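Skistunero opens hire scheme for Leka hand-held grippers 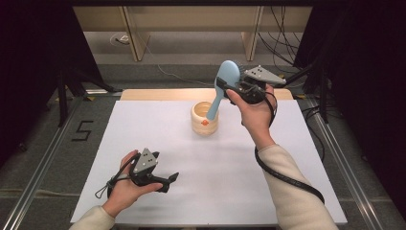 A pair of hand-held grippers in use at a table, with a hairbrush held angled into a cup.

Skistunero has opened a hire scheme for its Leka hand-held grippers, allowing colleges and small firms to record handling tasks without buying a full robot arm. Bookings opened on Tuesday through the company's Jelcombe office.

Each Leka set contains two grippers, one for each hand, together with cables, a carrying case and a printed guide. The standard hire period is 14 days. It may be extended once, provided that the set has not been reserved by another customer.

The operator carries out an everyday task, such as placing an object in a container, and the movements are stored for later use in teaching a robot to do the same work. Recordings are handled by Prendora, the company's own software, and a licence is included for the length of the hire. Customers keep full ownership of the material they record.

The scheme follows a trial which began in January and drew over 30 applications. Those taking part asked for shorter cables and a clearer method of naming files. The second request has been met in the current version of Prendora. A revised cable will be supplied with later sets.

A total of 57 sets will be available in the first stage. Skistunero stated that priority would be given to teaching departments until the end of the summer term, after which sets will be allocated in order of application.

A refundable deposit is payable on all hires. Delivery and collection are included on the mainland, and customers elsewhere should request a quotation before booking. Training sessions will be held at Jelcombe each month, and places must be reserved in advance.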